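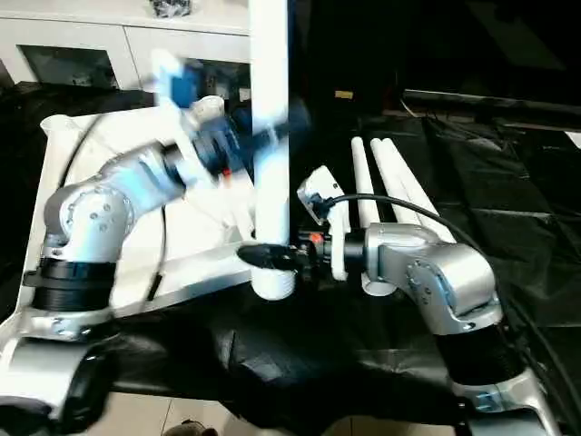 Left arm moving, right arm holding the long tube by its lower part.

Two-arm cell, white tubes: cloth, cable and gripper questions

prokov_bench
Posted 23 October 2025
Hello all. I look after a two-arm cell which handles white tubes on a table with black cloth. The right gripper holds a long tube upright, and the left arm comes in to work with it. My problem is with the right side. After 69 cycles the tube is no longer straight in the fingers. The error is small, but the left arm goes to a taught point, so it matters. I have already checked the finger screws and they are tight. What would you check next?

foscombe12
Is the cloth fixed to the table? In your photo it has many wrinkles. If the tubes are picked from the cloth, each one can lie at a slightly different height, and then the fingers close on it with a small angle. I would pull the cloth flat and clamp it under the table edge before touching anything else.

prokov_bench
It is only laid over the table. I can clamp it, but I am not sure it explains a slow change. With wrinkles I would expect a random error, and mine always goes in the same direction.

baloyi_tech
I agree with prokov_bench, the cloth is not the first suspect. Look at the cable on the right arm, the one that goes from the white bracket over the elbow and down the far side. If this loop is too short it pulls on the bracket when the wrist turns. We had the same thing in July. The bracket moved a little every shift until we gave the cable more slack and put marking paint on the screws.

foscombe12
A cable does not bend a bracket.

baloyi_tech
It does not have to bend. It only has to slide in its slots. Draw a pencil line along the edge of the bracket, run 17 cycles and look at the line again. This costs nothing.

ilden_m
One more point about the left side. There is a black cable lying across the white tray, near the lower part of the arm. I would move it away from there, whatever the reason for your tilt is. Ours was caught by the arm one time and we lost a full day for the new connector.

prokov_bench
Thank you, I will route that one behind the tray. About the pencil line: I did it before lunch. After 17 cycles the bracket has moved, less than the thickness of the line, but I can see it with a magnifier. So I loosened the cable, set the bracket back and tightened it again. Now I run 700 cycles overnight at normal speed.

foscombe12
Please clamp the cloth too. If you change only the cable, you will still have my random error on top of yours.

baloyi_tech
I would not change two things in one test. Cable first, then cloth.

prokov_bench
I do it in this order. The cloth gets its clamps tomorrow, after I have read the log.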